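Diário de serviço do Armazém de Consumíveis
Edifício Salgado, piso inferior
Entrada de 23 de maio de 2022

Abertura às oito horas e trinta minutos. Presentes o signatário e Jaime Peixoto. A chave do armário dos produtos de limpeza encontrava-se no quadro, no gancho habitual, e a folha de levantamentos estava assinada até à última linha preenchida, com exceção de um pedido de panos do piso superior, que foi regularizado durante a manhã.

O dia foi dedicado à arrumação das embalagens de uso corrente, tarefa adiada desde o encerramento do trimestre. Ficou combinado na reunião anterior que a triagem se faria por produto e não por fornecedor, ao contrário do que vinha sendo prática desde a mudança de instalações. A arrumação por fornecedor obrigava a procurar o mesmo detergente em três prateleiras diferentes e deu origem a compras em duplicado, a última das quais de uma caixa inteira de desengordurante Luvance que ainda está por abrir.

Começou-se pela estante do fundo. Retiraram-se todas as garrafas para o carro de transporte, limparam-se as prateleiras com água e um pouco de sabão neutro e deixaram-se secar com a porta aberta. A prateleira inferior apresentava um resíduo pegajoso no canto esquerdo, proveniente de uma embalagem mal fechada de cera Vollik. O resíduo não cedeu à primeira passagem. Foi necessário aplicar um pano embebido em água quente durante alguns minutos e repetir. A embalagem responsável foi enxaguada por fora, fechada e colocada de pé num tabuleiro, para consumo prioritário.

Foram contadas 87 embalagens no total, entre cheias e encetadas. A contagem anterior, feita por outra equipa, indicava mais quatro. A diferença não foi ainda explicada. Jaime Peixoto admite que se trate das garrafas entregues à copa em regime de empréstimo, das quais não encontrou registo escrito. Fica o assunto em aberto até se falar com a responsável da copa, que só regressa na próxima semana.

Quanto às tampas, seguiu-se o critério já em vigor. Toda a embalagem encetada é verificada antes de voltar à prateleira: aperta-se a tampa, inclina-se a garrafa sobre um pano seco e observa-se se o pano fica marcado. As que deixam marca passam para o tabuleiro. As que têm a rosca danificada são vertidas para recipiente equivalente, com nova etiqueta, e a embalagem original segue para reciclagem. O signatário regista que este procedimento é lento e que ocupou a maior parte da manhã, mas não vê forma de o abreviar sem voltar a ter prateleiras coladas.

Discutiu-se ainda a conveniência de adotar a cor da tampa como sinal de arrumação. Jaime Peixoto é favorável, por entender que se reconhece uma tampa laranja do outro lado da sala e que o mesmo não se pode dizer de uma etiqueta. O signatário mantém reservas. Os fornecedores alteram as cores sem aviso, e a Kemel mudou as suas por duas vezes desde que com ela trabalhamos. Acordou-se uma solução intermédia: a cor serve para orientar a mão, a etiqueta serve para confirmar, e em caso de discordância prevalece a etiqueta. Esta regra será afixada no interior da porta.

Pausa para almoço entre as doze horas e trinta minutos e as treze horas e trinta minutos.

Durante a tarde tratou-se das etiquetas. Havia embalagens com o rótulo parcialmente descolado e outras com anotações a caneta de ano desconhecido, que foram apagadas com álcool sempre que o plástico o permitiu. Imprimiram-se 30 etiquetas novas, com o nome do produto, a data de abertura e o espaço para rubrica. A impressora aceitou o papel à segunda tentativa. Duas etiquetas saíram tortas e foram aproveitadas para as caixas de cartão, onde o alinhamento é menos importante.

As caixas de arrumação foram esvaziadas, sacudidas no exterior e lavadas. Verificou-se que uma delas tem uma fissura no fundo. Pode continuar a receber panos e escovas, mas não líquidos, e foi marcada nesse sentido com fita. Propõe-se a aquisição de uma caixa de substituição, de dimensão igual, a incluir na encomenda de julho. As restantes encontram-se em bom estado e comportam as garrafas deitadas, embora o signatário prefira que fiquem de pé sempre que a altura o consinta.

Sobre os tampos brancos, regista-se o que já fora anotado noutras ocasiões: são lisos, fáceis de limpar, e mostram tudo. As manchas cinzentas e os riscos finos do uso não se confundem com sujidade e não devem ser esfregados com a face áspera da esponja, que retira o brilho e agrava o aspeto. O pano húmido basta para o pó. Para as manchas que persistem, experimentou-se bicarbonato diluído numa zona pouco visível da bancada do armazém, com resultado aceitável. Aguarda-se alguns dias antes de estender o tratamento ao resto da superfície. As arestas junto às paredes exigem uma escova estreita, que neste momento não temos. O pedido foi acrescentado à lista.

Recebeu-se a meio da tarde a entrega da papelaria, com 200 sacos de tamanho médio. A guia estava correta. Os sacos ficaram na prateleira superior, atrás das luvas, e não à frente, como constava do plano, em virtude de a caixa ser mais alta do que o previsto e impedir o acesso às luvas. O plano será corrigido a lápis.

Pelas dezasseis horas as estantes estavam novamente ocupadas. A disposição final é a seguinte: ao nível dos olhos, os produtos de uso diário; na prateleira imediatamente abaixo, as recargas; em baixo, as embalagens pesadas e o tabuleiro das encetadas. A cera ficou isolada. Os produtos de uso sazonal foram para o armário do corredor, cuja fechadura continua a prender e que carece de uma gota de óleo.

O signatário deseja deixar expresso o seu apreço pelo trabalho de Jaime Peixoto, que se ocupou da lavagem das caixas sem que tal lhe fosse pedido e que reorganizou por iniciativa própria a gaveta dos pulverizadores. A gaveta fecha agora sem esforço, coisa que não sucedia há largos meses. Encontrou-se no fundo dela uma régua, três molas de roupa e o duplicado da chave do estendal, que se julgava perdido e que foi devolvido ao quadro.

Assuntos pendentes: esclarecer a diferença na contagem; afixar a regra das tampas e das etiquetas; encomendar a escova estreita e a caixa de substituição; olear a fechadura do corredor; perguntar à Luvance se aceita a devolução da caixa por abrir ou se a troca por outro artigo. Quanto a este último ponto, o signatário telefonará amanhã de manhã, munido da fatura, que se encontra na pasta verde.

As janelas foram fechadas e os panos ficaram estendidos junto ao lavatório. Saída às dezassete horas e quinze minutos.
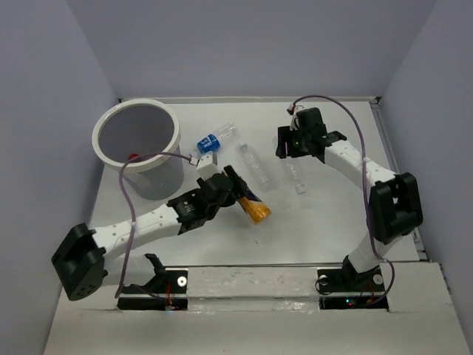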